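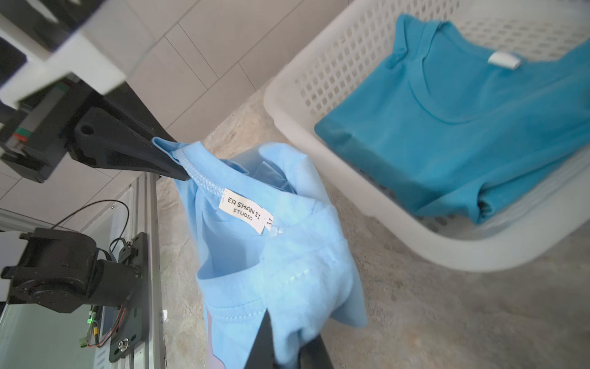

Iltby Evening Talks Club

Speaker notes: Why I Stopped Buying Clothes for a Person I Am Not
Mehwish Kakakhel, 16 Jan 2023

Opening

Wait for the chairs to stop scraping. Say hello. Don't thank Nives for the introduction until she has given one.

Start with the linen suit. I bought it for garden parties. I have been to one garden party, and it was moved indoors. Pause here. If they laugh, mention the hat. If they don't, skip the hat.

Then the question: who did I think was going to wear all this? Somebody taller, with a boat.

Slide 2. Labels and sizes. An M in one shop is a stern opinion in another. Samuele owns three sizes of the same sweater and claims they all fit. Let him wave.
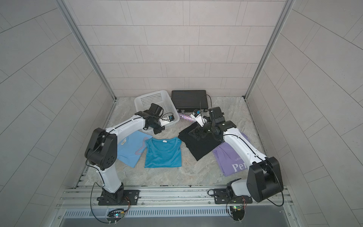 The year of writing it down

I kept a notebook from one December to the next. Every garment, every time I wore it. 547 entries, most of them the same gray cardigan.

Read out the page about the velvet jacket. It says "wore to mailbox."

Cost per wearing: the cardigan comes out well. The boots from Huet do not. Give the number slowly: 49 dollars a walk, and they were short walks.

Slide 3. Folding. I took a folding class in Purnetti and came home a changed woman for nine days. Folding is nice. It made the pile smaller and left me owning all of it. Don't get into the drawer divider argument, Hoi-yan will want the floor.

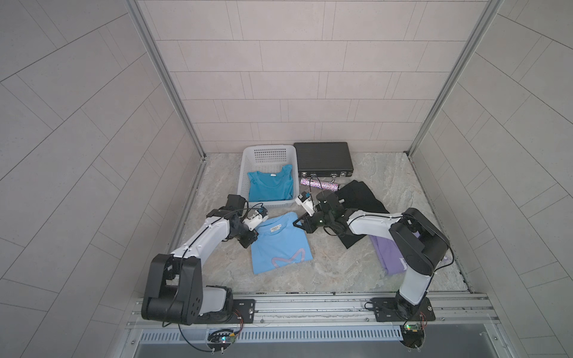 What I do now

24 hours between wanting and paying. I have spent some of those hours in the store parking lot.

One question at the register: what would I take off to put this on? Usually the cardigan, so no.

Give things away while they are still good. Lâm Quan got the linen suit and looks wonderful in it, which I am being very mature about.

Questions

If asked about moths: cedar, and then acceptance. If asked where the cardigan is from, I don't know, the label fell out years ago. Finish by ten to nine, they lock the coat room.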